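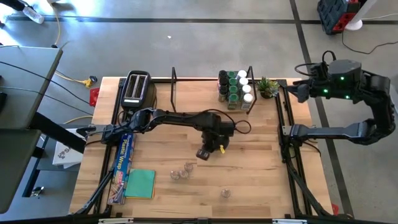
Nadja Fuchs maintains that a spice rack belongs within reach of the toaster, on the ground that both are used daily. I disagree on the second count. Of the 18 jars in my own kitchen, two are opened every day; the rest are stock, and stock belongs in a drawer.

Open counter should be treated as working area. A toaster is a fair use of it, cord included. A box of plastic wrap is not — it is needed for a few seconds and then occupies a strip of butcher block until evening. Lid color helps in finding a jar, but only if refills go back under the same color, and in my house they did not after February.

A potted succulent I would allow, at the back edge.

Last updated: August 5, 2012
Contact | © Erkness | Back to top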